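Chapter 4
Touring Income and the Cancelled Date

4.1 Introduction

A touring musician is paid under a performance contract, and the terms of that contract decide who carries the loss when a concert does not take place. The previous chapter dealt with recording royalties. This one deals with fees, deposits and the rules on cancellation.

Two forms of fee are in common use. Under a flat guarantee the artist receives a fixed sum whatever the attendance. Under a split the artist receives a share of net ticket receipts, usually with a minimum. Most contracts for halls of more than 100 seats combine the two.

Consider the singer Rekha Dhillon, booked for 16 dates by the promoter Jundow. The hall at Jirora holds 1,094 and is sold on a split — the remaining dates carry a guarantee. In December she withdraws from Jirora with 48 hours' notice.
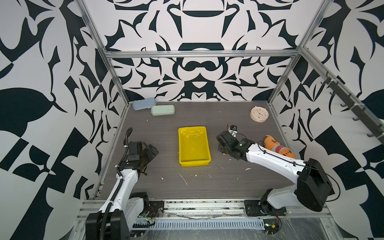

Whether the deposit must be returned depends on the illness clause. Tiwari and Nishad treat such clauses as a branch of force majeure; Vishwakarma prefers to read them as separate terms, with their own requirements of notice and medical evidence. Section 4.2 sets out both views. Section 4.3 applies them to the Jirora date and to the support act, whose contract is with the promoter alone.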